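Notes > Perception > Grasp width

Posts Tags Archive RSS

Estimating finger gap when the object is fur
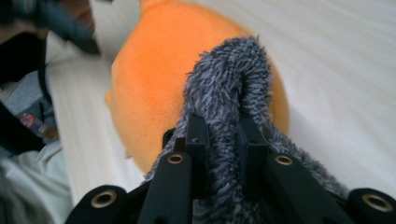

Gray plush between the finger plates, orange plush behind it.

The width estimator in Trako works by segmenting the two finger plates, fitting a line to each inner edge, and reporting the distance between them. On boxes and bottles this is fine. On long-pile plush it fails in a specific way: the fibers spill over the plates and links, the inner edge gets assigned to the object mask, and the reported gap jumps between samples while the fingers are still.

I pulled 2,615 samples with plush in the grip and checked them against the encoder log. In 363 of them the error was above my threshold. All but 15 had fur over at least one inner edge.

The change was to stop using the inner edges. The bushings on the linkage are brass-colored rings on black parts, round, and mostly clear of the fur. I detect the two upper ones, fit ellipses, and get the gap from the linkage geometry. The outer pair is used as a check when both are visible. The same set now gives 158 bad samples, mostly ones where a fiber clump covers an upper ring and the ellipse fit settles on half an arc.

Cameron Niven suggested weighting the fit by local contrast, and that is on a branch. It helps with dark fur and does very little for pale tips. I have not tuned it.

Config keys, for anyone on the March build:

gap.source = bushing
gap.fallback = edge
gap.min_arc = 0.6

The fallback still logs under the old name. I'll rename it when I next touch the Asach exporter.

Related posts
Ranjbar: replaying logs at variable rate
Why the Asach exporter drops the last sample
Edwood planner, timeouts and retries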